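Iddale: demostraciones de manipulación a dos manos con pinzas de mano

Tarjeta del conjunto de datos y notas de uso
Versión del 14 de agosto de 2023

Qué contiene

Iddale reúne demostraciones de tareas domésticas pequeñas, hechas por personas que sujetan una pinza en cada mano. No hay robot durante la grabación. La persona abre y cierra las pinzas, la cámara montada en la herramienta ve lo mismo que vería la muñeca del robot, y después convertimos el recorrido en acciones que un brazo puede repetir. Llevamos tiempo queriendo publicar esto y nos hace mucha ilusión que por fin se pueda descargar entero.

La versión actual trae 52 tareas grabadas en 5 viviendas. Cada tarea tiene un mínimo de 80 demostraciones válidas. Las viviendas están habitadas, con sus estanterías llenas, sus colchas estampadas y sus escritorios con cosas encima. No ordenamos nada antes de grabar, salvo retirar documentos personales y fotos de familia.

El grupo de tareas que más nos gusta es el de objetos finos y flexibles: pulseras, cadenas, cordones, cintas, cables de auriculares. Una pulsera de cuentas cambia de forma en cuanto la tocas, y una cadena se escurre entre las almohadillas si no cierras a tiempo. Son tareas de pocos segundos y aun así se ven estrategias muy distintas de una persona a otra (hay quien pellizca una sola cuenta y quien mete un dedo por dentro del lazo).

Por qué a mano y no por teleoperación

La primera colección, llamada Karam, se hizo por control remoto: un brazo guía, un brazo seguidor y una pantalla. Funcionaba, pero con las pulseras era desesperante. Sin sentir el contacto, el operador apretaba de más o cerraba en el aire, y una tarea de diez segundos se iba al minuto largo. En marzo probamos las mismas tareas con las pinzas en la mano y la diferencia se notó desde la primera tarde. Se siente cuándo la almohadilla toca el fondo de una caja, se siente el tirón de un enganche, y el gesto sale fluido.

A cambio se pierde algo. La mano humana llega a posturas que el brazo no alcanza, y hay que filtrar esas trayectorias después. Karam sigue incluida como subconjunto aparte, con 3 tareas, para quien quiera comparar los dos métodos. Los formatos son idénticos y se pueden mezclar.

Organización de los archivos

Cada vivienda es una carpeta; dentro hay una carpeta por tarea y, dentro de esta, una por demostración. En cada demostración encontrarás:

video_izq y video_der: el vídeo de cada pinza.
pose_izq y pose_der: posición y orientación de cada herramienta, en metros y cuaterniones, respecto al punto de inicio.
apertura: separación entre los dedos de cada pinza, normalizada entre cero y uno. Cero es cerrada.
texto: la instrucción de la tarea en español y en inglés.
notas: observaciones de la persona que revisó la demostración. Muchas están vacías.

Los relojes de las dos pinzas se sincronizan al comienzo de cada sesión. Si necesitas alineación muy fina entre las dos manos, usa el script alinear, que corrige la deriva a partir del movimiento visible en ambos vídeos. Sin él se trabaja bien en casi todas las tareas, pero en las de pasar un objeto de una pinza a la otra conviene ejecutarlo siempre.

Las instrucciones de texto son cortas y a veces ambiguas a propósito. «Guarda la pulsera en la caja» no dice cuál, y en algunas demostraciones hay varias a la vista. En esos casos la pulsera elegida figura en el campo objeto. Si entrenas con lenguaje, te recomendamos probar con ese campo y sin él — los resultados cambian bastante.

Cómo se graba una demostración

Para quien quiera ampliar el conjunto con sus propias pinzas, así trabajamos:

Se colocan los objetos sobre la superficie habitual de la casa: cama, mesa, encimera o suelo. Nada de tapetes lisos.

Se empieza con las dos pinzas abiertas y quietas durante un segundo. Ese segundo le sirve al estimador de pose para fijar el origen.

Se hace la tarea a ritmo tranquilo. Los movimientos bruscos emborronan el vídeo y la pose se pierde, sobre todo sobre telas de un solo color. Las colchas con dibujo van de maravilla para el seguimiento.

Si un objeto se cae, se recoge y se sigue. Esas recuperaciones valen mucho y no se borran. Solo se descarta la toma si hay que usar los dedos propios.

Se termina otra vez con las pinzas abiertas y separadas del objeto.

Entre una demostración y la siguiente se mueven los objetos. No basta con girar la caja un poco: cambia también el orden, la distancia al borde y la forma en que cae cada pulsera. En las primeras sesiones éramos perezosos con esto y se nota; están marcadas con la etiqueta poca_variacion.

Objetos pequeños: consejos que nos habría gustado tener

Con las pulseras elásticas de cuentas, entra con los dedos a ambos lados del aro y cierra despacio. Si cierras rápido, las cuentas redondas ruedan hacia fuera.

Las cajas bajas son más fáciles que las hondas, pero hay que vigilar el borde: las almohadillas chocan con la pared y arrastran la caja entera. La segunda pinza puede sujetarla desde el lado contrario. Lo hacemos en muchas tomas y es uno de los comportamientos a dos manos que el modelo aprende antes. ¡Verlo aparecer solo en el brazo fue un momentazo!

Las cadenas finas son lo más difícil del conjunto. Levantarlas por un extremo funciona mejor que por el centro. Los cierres metálicos se enganchan en los tejidos; si ocurre, afloja, cambia el ángulo y vuelve a intentarlo sin tirar.

Los relojes se agarran por la correa. Agarrarlos por la esfera casi siempre acaba en resbalón.

Revisa las almohadillas al acabar cada sesión. Las estriadas aguantan bien, aunque recogen pelusa de las mantas y con pelusa dejan de agarrar.

División de los datos

El reparto oficial reserva una vivienda completa para evaluación, Lorkthorpe, que no aparece en entrenamiento bajo ninguna forma. Ahí están las mismas tareas con otros muebles, otra luz y otros objetos. Si publicas cifras, por favor usa ese reparto. Mezclar demostraciones de una misma casa entre entrenamiento y prueba da números preciosos que luego no se sostienen en un cuarto nuevo.

La validación se toma de las otras cuatro viviendas, eligiendo sesiones enteras. El listado está en el archivo reparto y no cambiará entre versiones menores.

Resultados de partida

Incluimos una política de referencia entrenada solo con vídeo de muñeca y apertura. Abre cajas, mete objetos rígidos en ellas y dobla paños con bastante soltura. Con las pulseras acierta si hay una sola y se despista cuando hay varias juntas: a veces toma dos a la vez, a veces se queda dudando encima de ambas. Con cadenas falla más de lo que acierta. Nos encantaría que alguien la superase, y no debería costar mucho.

El brazo usado para las pruebas es el del taller de Tornberg, con pinzas de la misma geometría que las de mano. Si las tuyas tienen otra longitud de dedo, ajusta el desplazamiento en el archivo de configuración antes de reproducir nada. Empieza a velocidad reducida.

Limitaciones

Casi todas las personas que grabaron son diestras, y la mano izquierda suele hacer de apoyo. Hay un subconjunto pequeño con los papeles cambiados, etiquetado zurda.

No hay sensores de fuerza. La apertura da una pista de cuánto se aprieta, pero una pista floja.

Los reflejos en metal y en cuentas brillantes confunden a los estimadores de profundidad. No distribuimos mapas de profundidad por ese motivo.

Las viviendas se parecen entre sí en tamaño y en tipo de mobiliario. No esperes que el conjunto cubra cocinas industriales, oficinas ni exteriores.

La iluminación es la de cada casa. Las sesiones de última hora de la tarde tienen más ruido en el vídeo.

Privacidad y permisos

Los habitantes de las viviendas firmaron un consentimiento y revisaron el material antes de publicarlo. Se difuminan caras, correspondencia y pantallas encendidas. Si encuentras algo que se nos haya escapado, escribe por el canal de incidencias con el nombre de la carpeta y lo retiramos en la versión siguiente. No se permite usar los datos para identificar a personas o domicilios.

El uso para investigación y docencia es libre citando el conjunto. Para otros usos, consulta el archivo de licencia.

Contribuciones

Aceptamos demostraciones nuevas, correcciones de etiquetas y traducciones de las instrucciones. Lo que más falta hace son tareas con telas y con cierres: cremalleras, corchetes, broches de collar. Antes de enviar una tanda grande, manda una toma suelta para comprobar que la pose sale limpia. Los comentarios se publican al pie de esta página.

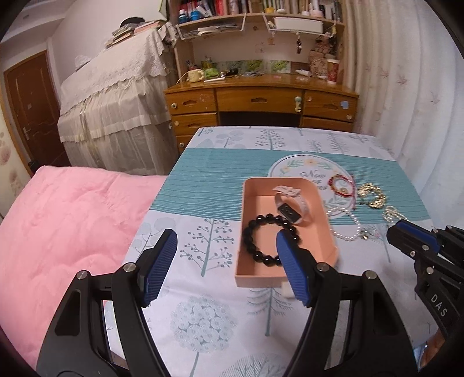
Tornasol_82: Llevo dos semanas con la parte de pulseras y va muy bien, gracias por subirla. Una duda sobre el campo apertura: en varias tomas de la segunda vivienda no baja nunca de 0,1 aunque la pinza esté cerrada del todo. ¿Es cosa de la calibración de esa sesión o tengo que restarlo yo? De momento lo reescalo por sesión y la política cierra mejor, pero preferiría no ir a ciegas. Y me apunto a lo de los broches de collar, tengo unos cuantos por casa.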